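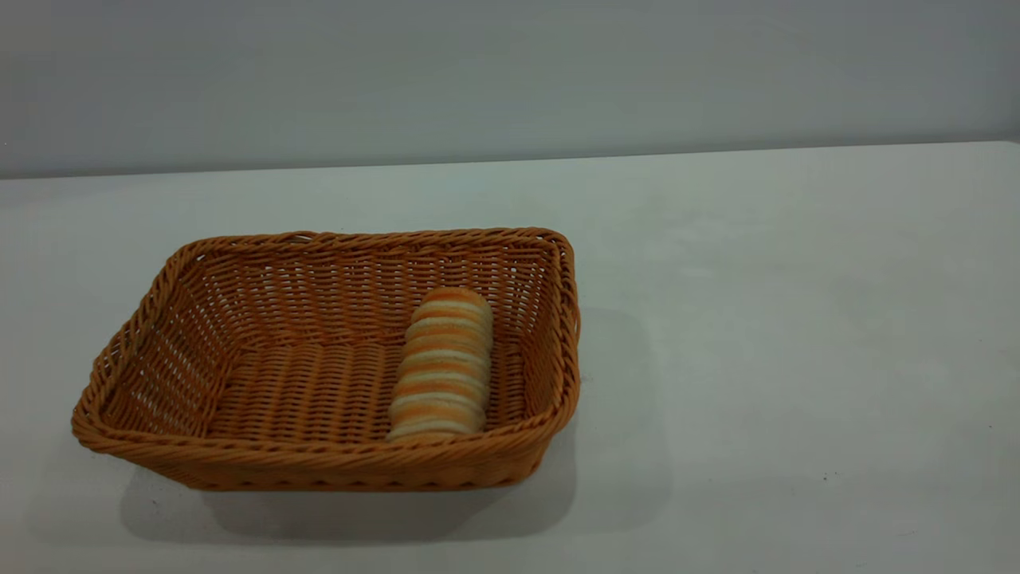
Bread roll in the basket, right-hand end. View from the fixed camera.

Unby vs Rullier for soft items: anyone else compared them?
Forum: Grippers and end effectors

tablescraps
Posted April 2018

I've had the Unby two-finger on the arm since February and the Rullier soft fingers on loan for a fortnight. Same arm, same Quintela controller, same camera. The job is bread roll out of basket, bread roll into basket, repeat.

Totals so far, 300 tries with each:
Unby: 94 failures
Rullier: 63 failures

The Rullier costs a good deal more and I'm not convinced those numbers justify it. The sales page makes it sound as though you could pick up a soap bubble. Most of my failures with either one are the fingers catching the basket, so I'm struggling to see what the soft material is buying me.

Has anyone run them side by side on something other than the maker's own test objects?

ohmslaw_dropout
What is the basket doing in there at all? If you want to compare grippers, put the roll on the bare table and compare grippers. At the moment you are testing your approach path.

tablescraps
Because the thing I'm working towards is picking out of baskets. I can get any gripper to pick off a bare table. So can you.

ohmslaw_dropout
Fair, but then don't call it a gripper comparison. Look where the roll is. It's right up by the end wall with the whole rest of the basket free. A wide finger coming down on that side has next to no room. Put it in the middle and I bet the gap between your two scores shrinks to nothing.

greybox
I'd take the opposite view. The end is where things get stuck, so that's where I'd want the tries. Middle of the basket is the demo video.

What bothers me more is the weave. You've got light coming through the gaps in the far wall and a roll in stripes of orange and cream sitting on an orange-tan floor. How good is your depth in there? When I tried the Quintela depth add-on with anything woven it gave me holes everywhere and the grasp point wandered. If yours is wandering too then a soft finger will look better simply by being more forgiving of a bad target. Doesn't mean it grips better.

tablescraps
Depth is patchy near the walls, yes. I hadn't separated that out. I could hard-code the grasp point for a batch and leave the camera out of it.

greybox
Do that. 10 with each would tell you if it's worth doing more.

pallet_jack
10 tells you nothing whatsoever. Sorry, but if the failure rates are as close as the ones in the first post you'd need a lot more before I'd believe it.

greybox
I said it would tell him if it was worth doing more, not that he should publish it.

pallet_jack
And I'm saying it wouldn't even do that. Anyway. I ran Rullier fingers at the Ilcombe site for most of a year. They were fine until the tips got shiny, then they slipped on everything. The wear isn't mentioned on the data sheet. Check what a replacement set costs before you give the loan pair back and order your own.

ohmslaw_dropout
Which way are you closing, across the roll or end to end? With it lying front to back like that, closing across means one finger between the roll and the right wall. Turn the wrist and take it by the ends and the front rim gets in the way. I don't love either.

tablescraps
Across, with both. The Unby finger is the thinner of the two so I expected it to win on that side. It doesn't, and I can't explain it. It seems to hook the weave on the way down and then the controller stops on force.

pallet_jack
What's your force limit? The Quintela default is set for a nervous person. Raise it and some of those 94 will go away, though you may shift the basket.

tablescraps
Default. Same for both, so at least it's equally wrong.

greybox
Equal setting, but not an equal effect. The soft finger bends before it trips the limit and the stiff one doesn't. So your score is partly a score for the controller.

tablescraps
Right. Fixed grasp point first, then the force limit, one change at a time. I'll put both sets of numbers up. Still not paying Rullier prices until I see them.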